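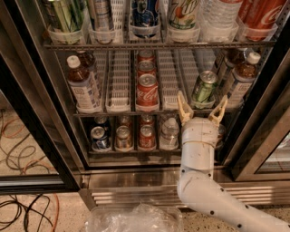
How often should the gripper fingers on a cooler-picking arm be checked?

Check them at the start of every shift and again after any dropped can. Replace a pair as soon as one tip is cracked or bent out of line with the other.

Before you start

Stop the program, press the emergency stop and wait 10 seconds. Prop the cooler door open so it can't swing into the arm. You need a 6-inch steel ruler, a hex key, a soft brush and a damp cloth.

Checking the fingers

1. Open the gripper all the way. Look at each finger from both sides, especially the corners of the triangular cutouts, where cracks start.

2. Close the gripper slowly by hand control. The tips should meet evenly. If one sits ahead of the other, loosen its mounting screw, reseat the finger and tighten again.

3. Wipe off dried soda. Sugar makes cans stick on release.

4. Wipe down the wrist. Scuffs are fine. Report a split or a raised edge to Syahrul Menon.

Checking the lanes

Slide one can down each lane. It should reach the clear stop at the front and stand upright. Brush out any lane where it hangs up. A can that leans at the stop will be gripped off center.

Restarting

Keep cables clear of the arm's path and the door. Release the stop, home the arm and run 15 test picks at low speed, using cans only. Do bottles afterward, with the bottle profile loaded.

Write the result in the Adumari log, including the lane number of any missed pick.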